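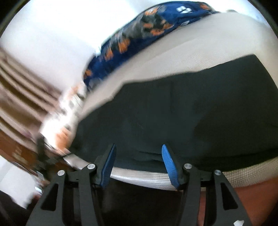
I own one good piece of dark green cloth, or black, depending on which lamp is on and who is arguing. I bought it in Clultumthorpe from a shop called Prado that sells curtain remnants and, for reasons of its own, birdseed. The man at the register said it would fold beautifully. He has not been to my house.

My folding career has been short. I learned from my uncle, Ronaldo Lopes, who folded everything in the family, including road maps and once a tent that belonged to the neighbors. His method was to lay the thing out flat, walk away, have coffee, and come back when both parties had calmed down. I can manage the coffee.

The trouble is the corners. A rectangle is supposed to have 4 of them and I can usually find 2. One always sticks out somewhere up top looking pleased with itself, and the others go under, where they bunch into a thick lump along the edge. You smooth the lump and it moves. You smooth it again and now there are wrinkles in the part you had already finished, which you had been planning to show people.

I've tried folding on the bed (too soft), on the kitchen table (crumbs) and standing up with the end tucked under my chin, like a hotel maid in an old movie. Standing up went well until the phone rang. A padded surface is kindest to the cloth, I think, though it lets you believe things are flat when they aren't.

My sister says to iron first. She lives in Flestside and has a linen closet with labels on the shelves, so we don't discuss it much. I did iron a pillowcase in December, and it took me most of a radio play.

For now the cloth goes in the drawer in what I'm calling thirds. The drawer closes if you lean on it. Next up is the fitted sheet, and I'd like to get some sleep before then.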